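Ticket 510 — Moloda router drops wifi every evening, upstairs desk
Status: open, waiting on Vornatmont
Opened 2020-08-23

Problem: connection dies after dinner, comes back by itself. Sometimes 4 minutes, sometimes a lot longer. Wired is fine the whole time. Router is the Moloda one that came with the Vornatmont plan, never changed anything on it except the password.

Already tried before opening this:
Restarted router. Twice.
Factory reset, put the settings back in by hand.
Different ethernet cable from wall to router.
Forgot the network on the laptop and joined again.

Update 1
Support asked for the signal reading at the desk. Ran it during a drop — network dissapears from the list completely, so no reading to give. The neighbor's network still shows. Phone loses it at the same moment, so not the laptop. Before the drop it was strong, full bars.
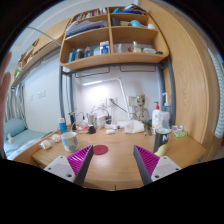 Update 2
Got into the admin page over the wire. Log is full of "channel change" lines, one every 10 minutes or so once evening starts. Daytime has hardly any. Set channel to auto back in May when we moved to Nellmont, so that could be it. Changed to fixed channel 11, saved, page said OK. Log out, log back in, it says auto again. Tried in a second browser, same thing.

Update 3
Support says firmware is old and to update from the admin page. Check for updates button spins and then says error 119. Tried wired, tried with the phone off, tried early morning. 119 every time. Can't find that code in the manual, manual stops at the two digit ones.

Update 4
Borrowed an old Alvarado router, plugged it in same spot, same cable. Ran it two evenings, no drops at all. Put the Moloda back and it dropped teh first night. So I'm going with bad router or bad firmware, not the line.

Asked for:
— a replacement, or the firmware file so I can load it by hand
— what 119 means
— no more line tests please, did that one already

Saved log attached to the ticket. Using the Alvarado until I hear back.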